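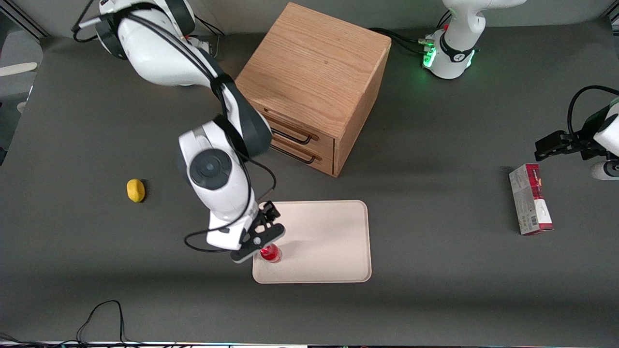
4. Setting up the Virk countertop water filter

Read this section before you believe the box. The box says the Virk is ready in a minute. It isn't, unless you enjoy drinking carbon dust.

4.1 First use

1. Take the cartridge out of its sleeve and throw away both end caps. The second cap is clear and easy to miss.
2. Soak the cartridge in cold tap water for 30 minutes. The leaflet from Skutby, who make the cartridge, says 10. We tried that and got gray water.
3. Push the cartridge into the tank and turn it clockwise until it stops. There is supposed to be a click. On two of our units there was none, and neither of them leaked.
4. Fill the tank to the upper line, let it drain, and pour the water away. Do this 6 times.
5. Pour a small cup and look at it against something pale. If you see specks, run another tank through.

Caution: Never use water warmer than your hand. The seal goes soft and stays soft.

Note: The first few tanks may taste flat. Some people call this purity. Give it a day before you make up your mind.

4.2 The change light

The light on the lid counts days and nothing else. It has no idea how much water you have used or what was in it. A cartridge is rated for 208 liters, so a large household will wear one out well before the light comes on – and someone living alone may be told to replace one with plenty left in it.

1. Write the start date on the cartridge with a marker.
2. Keep a rough tally of tanks for the first month.
3. Replace the cartridge when the flow drops to a trickle or you reach the rated amount.
4. Hold the lid button until the light blinks, then let go. Holding it longer turns the light off for good, a feature we can't find explained anywhere.

4.3 What it won't do

The Virk improves the taste of chlorinated water. It doesn't soften water, whatever the shelf card at the Inville store claims, and it must not be used on untested well water. Spare cartridges are part no. 294, from the Pundthorpe parts desk.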